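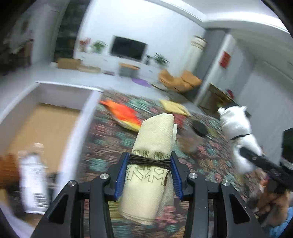 Skalley, 2024-08-05

Right, the bag of bags. I've been putting this off since we moved in and today is apparently the day, so you're all coming with me. Thread!

I've been using the same method for years. Flatten the bag, fold the sides in till it's a long strip, roll it up from one end, wind a bit of elastic round the middle. Done. The cream one is the sort of fabric bag you get free at things, with printing on it you can't read any more once it's rolled, and I like it better that way.

Elastic, yes. I get asked. Dark cord off a reel from the haberdashery stall, 79p, and I've had the same reel for ages. Wind it round and round until it grips, then tuck the end under. Rubber bands go brittle in our kitchen drawer and then you find bits of them in the cutlery.

Antigoni Stergiou swears by folding them into little triangles like samosas. I tried it and lost the will to live by the third bag. Also the triangles come undone if you so much as look at them.

I do all my sorting on top of the patterned cloth, because the pattern hides everything and I don't have to care what state it's in afterwards. Slight downside, it hides everything. I spent a good five minutes last week looking for my door key on it.

Rules for what stays. If the handles are sound, it stays. If the bottom seam has gone, it goes to Mum for dusters. If it smells of fish, we don't discuss it, it's out.

The fabric ones are a pain to roll tight, by the way. They're springy. I kneel on mine to get the air out, which is not elegant but works a treat, and if you start from the hemmed end it keeps a bit straighter.

Panagiotis Pappas has just replied asking why I don't shove them all inside one big bag like a normal person. Panagiotis, that is how I got here. That bag weighed more than the cat.

One rolled bag in each coat pocket, two in the car, one in the bike basket. The rest stand up in a box in the hall cupboard so I can grab one on the way out. I will still get to the till at the shop with none on me, I know I will.

Oh, and if anyone local wants spares, shout. I've got far too many of the big ones and they're perfectly good for swimming kit. Amna Dogar has first dibs as she asked in June.

Kettle's on, then it's the drawer with the takeaway menus in it. Pray for me x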